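Resolved to learn how to fold a dish towel properly. I'm a grown adult with 2 degrees and a drawer that won't close.

1/ The towels are dark gray, from Plusterik, bought in March because gray "goes with everything." What it goes with best is lint.

2/ My aunt Rosaura Palomino folds in thirds, long side first, then in half. She can do this while arguing on the phone. I need a flat surface and silence.

3/ Step one is getting it flat. One corner always comes up. I smooth that one and the opposite corner takes its turn. 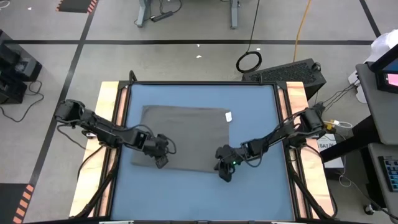

4/ Then there's the question of the tag. Rosaura says tag side in, always. Jenő Bakos, who I asked for moral support, says cut it off. They have never met and I'd like to keep it that way.

5/ Tried thirds. Got a third, a third, and something closer to a half. Yes, I know.

6/ Looked up a folding video with 2,752 comments. Up to 300 of them are the same fight about rolling.

7/ Rolling is for people with deep drawers. I've got the one under the cutlery.

8/ Going with quarters. Rosaura has been informed and is typing.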